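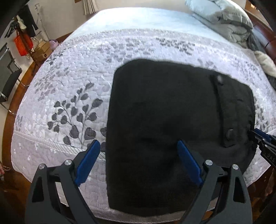
Search answers Go Clear

Does Prunness do anything besides empty my wallet?

My sister-in-law swears by Prunness capsules for energy. I've taken 2 a day since October and my main burst of energy comes when I see the card statement. The label says 100 mg of "plant blend" and won't say which plants. Is there a way to find out, or do I have to guess? I also take a multivitamin, the Koden one, if that matters.

Kekeli Baidoo
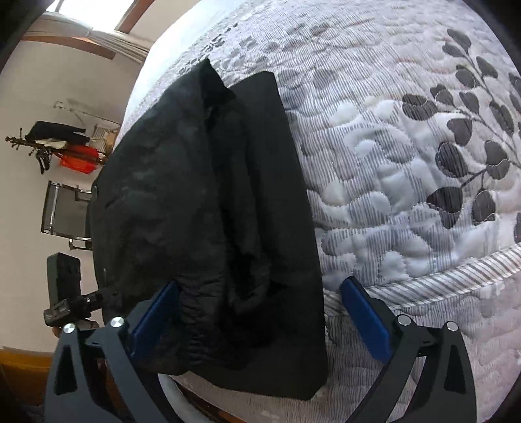
Category: Vitamins & Supplements

Fergus Farquharson
A "blend" lets them list one total and keep the split to themselves. The plants should still be named somewhere in small print, usually under the flap you tore off and threw away. Email the company with the lot number and ask for the full list. Then take both bottles to a pharmacist, who will look them over for free and try not to sigh. Check that you aren't getting the same vitamin twice, as iron and A are the ones to watch. If you're tired all the time, get a blood test before you buy another bottle. Mine was low B12, and I'd already been through three brands of powdered grass.

barbu_fan3707
never tried prunness but Barbu is way better, took 10 days to kick in. tastes like a barn. dont take it at 9 pm like I did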